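The scale comes first

Melahat Avcı has worked with parcels for many years, and she does not like when people call it simple work. "You take a bag, you put it on the scale, you read the number. Yes, a child can do it," she says. "But do it the whole morning and make no mistake in the weight. Then we can talk."

We meet at Trurdale, the small parcel depot where she is responsible for the weighing tables. It is a little before seven in the morning. She has already drunk her tea and is moving a crate two hand widths to the left, where she prefers it.

Her first subject is the order of things on the table. The crate belongs on the left, the scale in the middle and the belt on the right. "When I came, each table was different," she says. "One person had the crate behind the scale, another had it on the floor. I spent my first September only moving crates."

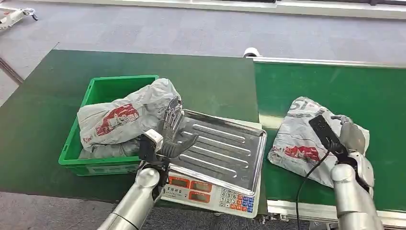 She is strict about the tray also. Soft plastic bags are the most difficult parcels, in her opinion, more difficult than heavy boxes. A box sits where you put it. A bag hangs over the side, and if a corner of it touches the table or the crate, the table carries a part of the weight. "You get a nice number, and it is a wrong number," she says. "I tell the new people – fold the bag under itself, take your fingers away, and wait. Everybody wants to read too early."

In the busiest month of last year her tables weighed 3,679 parcels, and 6 of them came back with a complaint about the weight. She remembers all six. Three were bags that lay across the edge of the tray. The others she would prefer not to discuss, but her colleague Eugeniusz Walczak, who is listening from the next table, discusses them anyway. "She forgot to set the scale to zero," he says. Melahat does not deny it.

Walczak came to Trurdale from Jallex, where the parcels were mostly boxes. He needed three weeks to become friends with the bags. "They slide," he explains. "You hold one at the top and everything inside goes to the bottom. So now I use two hands, one on each side, and I put it down slowly." 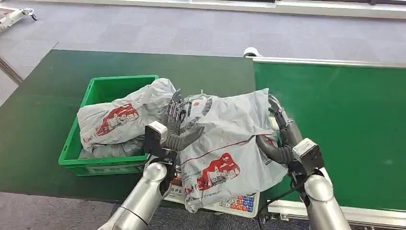 A parcel bag held at both sides over the scale at Trurdale.

I ask Melahat what she would change if she could change one thing. She thinks for quite a long time. The crates are good, she says, the ribs make them easy to hold. The scales are good too. Finally she chooses the height of the tables. "Four centimeters more. My back has asked for this since I started, and I have written it down on the list two times."

The first van of the day comes at seven, and she goes to check the zero.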